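Posted in June by the Cilus Building Physics Group
Reading time: 4 min

We use cookies to remember your settings. Accept | Manage

4. Effect of pale finishes on daylight at desk height

The floor and wall finishes of a reading room return part of the incoming daylight to the work plane. In deep rooms with windows on one side only, the returned share can exceed the direct share at the desks farthest from the glass. Design guides usually treat the floor as a single diffuse surface with one fixed reflectance value. We tested how far that assumption holds in the two rooms at Tullance after the floors were recoated.
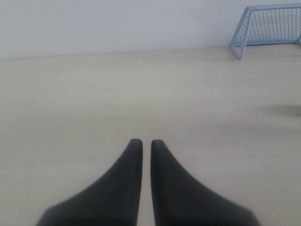
TULLANCE, June - Readings were taken at desk height under overcast sky, with the electric lighting off and the blinds fully raised. The meter was leveled before each pass and read 3 times at every point, and the median was kept. Points within arm's reach of a window frame were dropped, as the frame's shadow moved across them during a pass.

The floor coating is the Finard matte product in its lightest shade. Its reflectance was measured on flat sample plates before the coating was applied to the floor. Plate values were stable, but values from the floor itself varied with the direction of view, most clearly near the windows where light arrives at a low angle. The variation was larger in the north room, where the subfloor had been patched before coating.
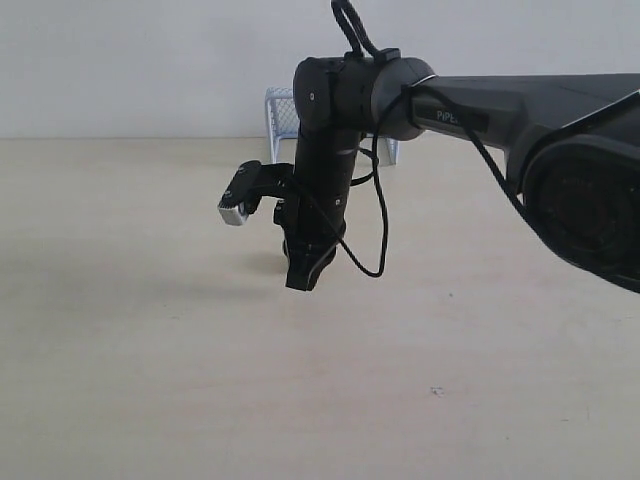 Treating the floor as fully diffuse therefore gives a small error at the window side and a larger one toward the back wall. The sign of the error is the same in both rooms: the simple model predicts more light at the rear desks than was measured. Shelving explains part of the gap. The Nakamura shelving in the south room is open at the back, and the model run with solid shelves fits the readings worse than the run with none.
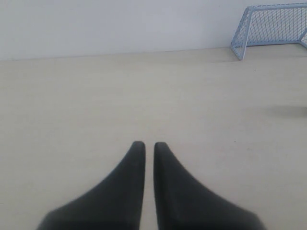

Figure 3. Black gripper fingers, slightly apart, over a pale surface.

Wear was considered separately. A coated surface loses reflectance along walking routes, and cleaning restores only part of the loss. Routes were marked on the plan from door positions and desk layout - no tracking of users was done. Along the main route in the south room, reflectance had fallen by around 23 percent of its initial value before cleaning. Readings at the nearest desks changed by much less, as the route covers a small part of the floor seen from any one desk.

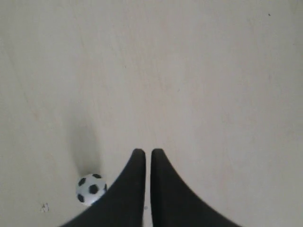
Cilus Building Physics Group, Interior Daylight Section

For rooms of this depth we suggest entering the floor as at least two zones, one near the windows and one behind, each with its own measured value. Wall reflectance may stay as a single figure. The ceiling was not recoated during the study and its value was taken from the earlier survey at Tullance. Readings under clear sky are treated in Section 5.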